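**Leasing and Property Operations Coordinator (full time)**
Plurncombe Retail Properties, Flenthorpe office
Posted November 2018

Plurncombe Retail Properties owns and manages open-air shopping centers and small office buildings. We have an opening for a coordinator to handle lease administration, tenant communication and vendor scheduling at Flenthorpe Plaza and Etthorpe Commons. The position reports to Mohit Srivastava, Director of Leasing.

Flenthorpe Plaza is a grocery-anchored strip center with 383 surface parking spaces and two curb cuts on the main road. Etthorpe Commons is a mixed property: ground-floor retail with professional suites on the second floor, leased mainly to medical, tax and insurance tenants. Both properties are on triple net leases, except for the upstairs suites at Etthorpe, which are modified gross. The coordinator needs to understand the difference on the first day.

## Duties

Lease administration

- Abstract new leases, renewals and amendments into the Hafstein database within two business days of signing.
- Track critical dates, including option notices, rent steps, insurance expirations and co-tenancy triggers.
- Prepare estimated and year-end CAM, tax and insurance reconciliations for review by the Director.
- Maintain certificates of insurance. Follow up in writing on any certificate that has lapsed or names the wrong additional insured.

Tenant and site work

- Act as first contact for tenant requests. Log each request, assign a vendor and close the ticket when the tenant confirms.
- Walk both properties weekly with the inspection form. Items covered are lighting, striping, signage, drainage, dumpster enclosures and vacant units.
- Collect monthly and year-to-date sales reports from percentage rent tenants.
- Coordinate turnover of vacant space, including meter readings, lock changes and delivery of the landlord's work letter.

Some leases at both properties restrict exterior signs, sidewalk displays and use of common areas. The coordinator reads the relevant clause before answering a tenant's question and quotes it in the reply. Verbal approvals are not given.

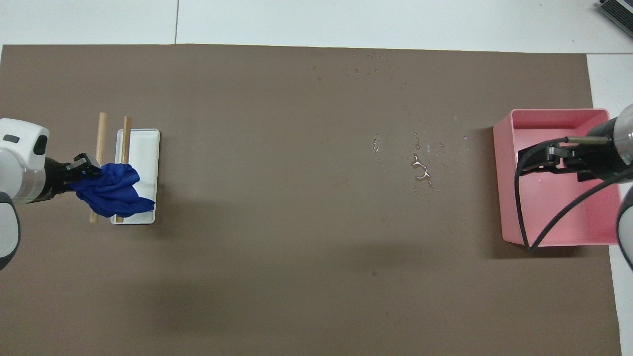 ## Required qualifications

- Two years of experience in commercial property management, lease administration or commercial real estate accounting. Residential experience alone does not meet this requirement.
- Working knowledge of retail lease terms, including exclusives, radius clauses, gross-up provisions and caps on controllable expenses.
- Spreadsheet skills sufficient to build a pro rata allocation from a rent roll and to find an error in someone else's.
- Clear business writing. Much of the job is letters and notices that may later be read by an attorney.
- Valid driver's license and use of a vehicle. Mileage between properties is reimbursed.

A real estate license is useful but not required. Experience with Hafstein is also not required; training is provided during the first month.

## Schedule and conditions

The position is Monday through Friday, 8:00 to 4:30, based in the management office at Flenthorpe Plaza. The office is up one flight of stairs. Roof access is by fixed ladder and is handled by vendors, so the coordinator is not expected to climb. Inspections take place outdoors in all seasons.

The coordinator joins a rotating after-hours phone list with the maintenance supervisor and the assistant manager. Calls are mostly alarms, leaks and parking lot lighting. Time spent on calls is paid.

## Compensation

This is an hourly, non-exempt position. The rate depends on experience and is stated in writing before the second interview. Benefits include medical and dental coverage, a retirement plan with employer match and 20 days of paid time off per year, accrued by pay period. Lease administration coursework is reimbursed after one year of service, with approval in advance.

## How to apply

Send a resume and a one-page cover letter to the attention of Mohit Srivastava, Plurncombe Retail Properties, at the Flenthorpe Plaza management office. Applications may be mailed or left at the front counter during business hours. State the types of commercial property you have worked on and which reconciliations you prepared yourself.

Applicants selected for interview will be given a short lease abstract exercise using a redacted lease. References are checked after the second interview. The position remains open until filled.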